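How to File a Small Claim in Pakesham

Small claims court in Pakesham hears disputes of up to $3,000. You don't need a lawyer.

Step 1. Send a demand letter. State what you are owed and allow 30 days for payment. Keep a copy.

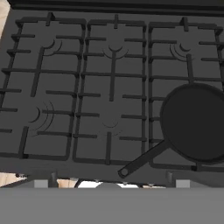

Step 2. Fill out the claim form. Use the other party's full legal name. Attach receipts, contracts and any repair estimates.

Step 3. File at the Bistberg clerk's window, Room 19, and pay the fee.

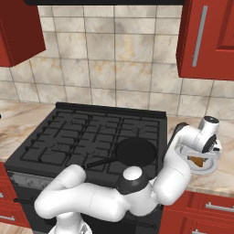 Can I file by mail?
Mailed claims are accepted if the form is signed and a check for the fee is enclosed.

Step 4. Have the papers served, then bring three copies of your evidence to the hearing.
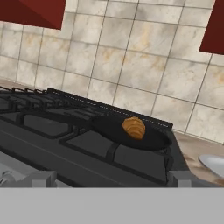
Kitchen wall tile and cabinets

Last updated June 19, 2020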